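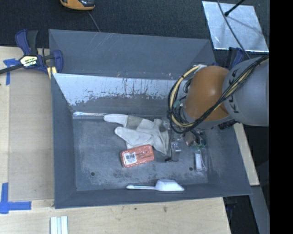
06/11/2018
Bin bench, KUKA cell. Suction heads, first proper comparison.

Starting this page over because the notes from May are no use to anyone. Half of them say "good" and don't say what with. If you write "good" in here, write down the cup, the vacuum setting and the object next to it.

Two heads under test: the Ondano bellows cup we have been using all along, and the Hedegaard one that Philomena Quinlan wants us to buy. Same arm, same bin, same vision settings for both. The Hedegaard flyer promises "near universal pick performance on mixed goods." I would like to see the mixed goods. My bet is cardboard boxes, new ones, lying flat.

Our goods today: work glove, red package with the barcode label, the clear packages, the white scoop. All in the gray bin, no dividers. I put things where they landed and did not tidy them up for the cup. We had a talk about that last time, and I still say laying items out label side up is cheating.

Attempts: 222 across both heads, split down the middle. Failures counted on lift, not on contact. If it came up and dropped before the place position, that's a failure, and I don't care how nice the seal looked.

Ondano: 26 failures.
Hedegaard: 22 failures.

So that's the big difference. Four picks. Philomena says it's a trend. I say run it again tomorrow with me moving the bin an inch and see which way the trend goes. For the price they are asking, I want something I can see without a calculator.

By object, from memory plus the log:

Red package. Both heads fine as long as they land on the label. Off the label the wrap wrinkles under the lip and you get a slow leak. The pressure trace sags for a second or so and then it's gone. The Hedegaard lip is softer and holds on a bit longer, which mostly means it drops the thing higher up. Not sure I'd call that an improvement.

Glove. Bad with both. Air goes straight through it. The few that worked were on the cuff, where it was bunched up double, and I would not count on that happening. More flow might help, more vacuum won't. Whoever turned the regulator up during the Ondano runs, please turn it back and sign for it. I threw those runs out and did them again.

Scoop. Handle is too slender for either cup. Bowl works if it is facing the right way. The planner likes the handle for some reason and keeps going for it. That's a software problem and neither vendor gets blamed for it.

Clear packages. Seal is OK when we get there. We mostly don't get there. The depth camera sees the bin floor through the plastic and the target comes out low, so the head pushes down into the item and stops on force. Several of the failures on both sides are really this. If I take them out, the gap between the heads gets smaller still, but I haven't done it carefully, so no number.

Camera. Somebody is going to say the Alance unit would fix the clear plastic. Maybe. Their demo had clear bottles on a black mat, under a light tent. Our bin has a worn silvery patch on the back slope that throws glare as soon as the overheads are on. I want their camera pointed at that patch before anybody signs anything. I have written to them twice and got a brochure back.

Cables. The bundle at the wrist needs another look. When the last joint goes far round, the loop pulls tight and the hose gets stiff, and I think it is tugging the head sideways just before contact. Offsets in the log get worse at those angles. Could be calibration too. Cheap test: limit the wrist range, repeat the red package only, compare. Do this one first, it costs nothing.

Bin position. Still held with the bar clamps. They will creep if you lean on the bin while reaching in, so don't, and check it against the blue tape marks before a run. I checked at the start and the end. I did not check in the middle.

Cycle time was the same for both within what I can measure, so the "faster release" on the flyer can come off the list of reasons.

Log files are on the shared drive under Marerstead, run 968 onward. The first few in that folder are me getting the tool offset wrong. Skip them.

To do
- wrist limit test, red package only
- repeat both heads, swap the order (Ondano went first today, and I was learning as I went)
- put a lock on the regulator
- ask Hedegaard what was in their test bin, get it in writing
- split failures into camera / planner / cup before we argue about cups again

P.Q. wants a recommendation for the purchase form. Current recommendation: keep the demo head as long as they'll let us, buy nothing.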